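Ticket 3264 – Markenheftchen »Hunderassen«: Bestand weicht ab
Status: in Bearbeitung
Gemeldet von: Philatelieversand Ternlow

Fehlerbild: Im Shop stehen 1.214 Heftchen, im Lager Domwood liegen fast 220 weniger. Vorbestellungen aus dem Juni werden weiterhin bestätigt.

22. August 2026: Exportdatei aus Clilstead geprüft. Rückläufer mit beschädigter Zähnung werden als verkaufsfähig gebucht. Filter auf Sperrcode 2 gesetzt, Neuimport gestartet.

Ergebnis: Differenz unverändert. Der Import liest den Sperrcode als Text. Feldtyp im Mapping anpassen, danach erneut abgleichen. Bis dahin Artikel im Shop auf »nicht lieferbar«.

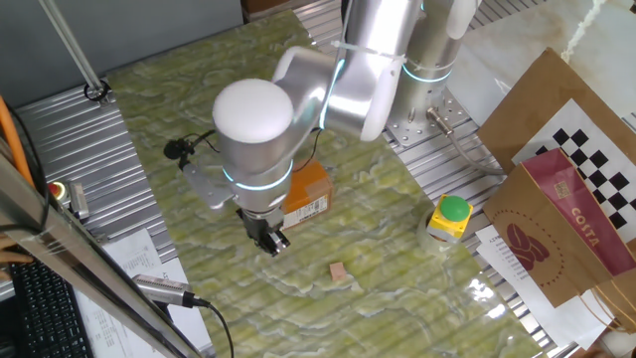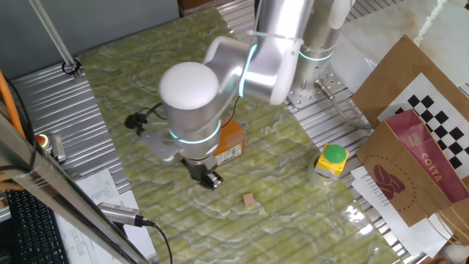
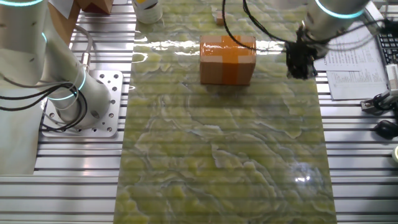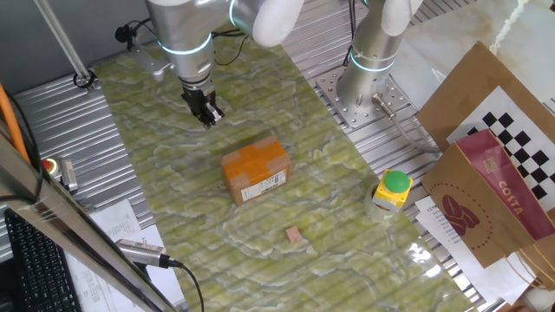 Anhang, 4 Bilder: Roboterarme mit Leuchtringen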